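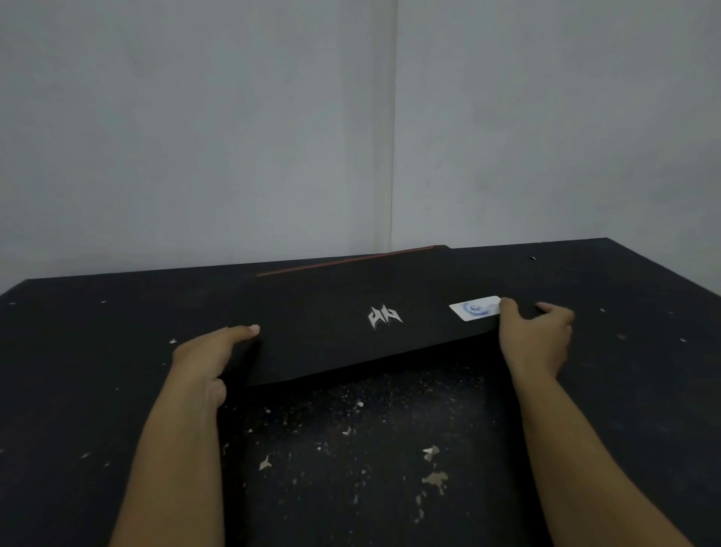 Reply from Damgaard: Same fault on our side after the June firmware. Does the share drop at the same interval for you, or only when the backup job runs?

Only when the backup job runs. Log continues below.

Ticket 665, opened April 26, 2023
Site: Cindville office
Subject: Mapped drive disconnects during backup to Urnari storage server
Status: open

Symptom: drive Z: goes offline 16 minutes into the job. Windows reports "The network path was no longer available." Ping to the server keeps answering. Other clients are not affected.

Tried so far:
1. Replaced patch cable. No change.
2. Moved client from switch port 8 to port 19. No change.
3. Turned off power saving on the network adapter. No change.
4. Ran the job with the Kostska sync client stopped. Job completed.

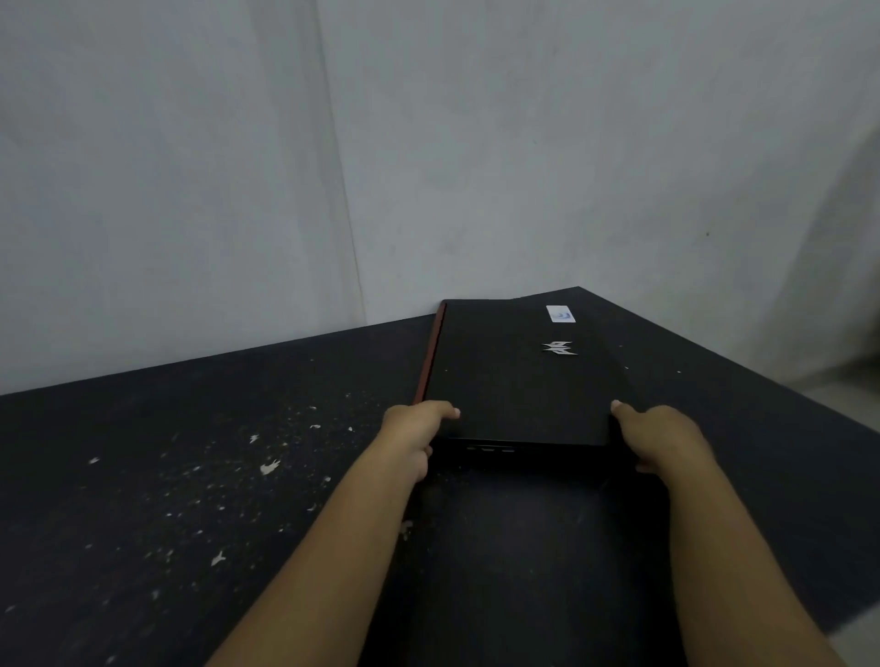 Step 4 was repeated with the sync client running and the drive dropped again at 16 minutes. The sync client opens its own session to the server under a different account. When that session renews its login, the server closes both.

Workaround: map Z: by IP address and leave the sync client on the host name. Two full jobs have completed this way.

Still to do: check the session timeout on the server. Default value is not listed in the admin guide.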